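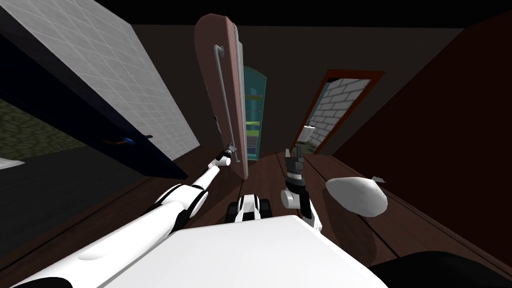 Will the members' website be unavailable while it moves to the new hosting service? The public pages will stay online throughout, but members will be unable to sign in, renew or change their details between 9 pm and midnight on the evening of the move.

The Ellum Society has kept its website on the same server for many years. The contract ends in May, and the council has decided not to extend it. The site will pass to Flillora, a hosting company already used by two of our regional branches, and the work will be overseen by Filipa Carvalho of the Society's office.

Members who visit the site only to read the bulletin should notice very little. The address remains the same, and existing bookmarks will continue to work. Passwords will not be carried across. On signing in for the first time after the move, each member will be asked to choose a new one, and a link will be sent to the email address held on the register. The link is valid for 30 minutes. Anyone whose email address has changed is asked to inform the office beforehand.

The move has also been an occasion to review the extra software that has gathered on the site. The office found 40 plugins installed, many of them switched off and several no longer maintained by their authors. Most have now been removed. The old contact form has been replaced by Jenby, which stores messages on the site as well as sending them on by email. Enquiries sent through the former form were sometimes lost, and the office apologises to members who waited for a reply.

Caching, which keeps ready-made copies of pages so that they open more quickly, will in future be handled by the hosting service. Branch editors who have been used to clearing the cache by hand after each change no longer need to do so. New text may take a few minutes to appear – please do not post it a second time.

The picture archive is being dealt with separately. Indrek Rätsep has sorted the 529 files held there and will transfer them to Kütt, the storage service chosen last year. Links to individual pictures from branch pages will break unless they are updated, and a list of the affected pages has been sent to each branch editor. Corrections should reach Mr Rätsep before the end of the month.

Branches that run their own sites are not affected, though they are advised to check that any links to the members' area still open correctly. Questions about the move should be sent to the office by email, with the word "website" in the subject line.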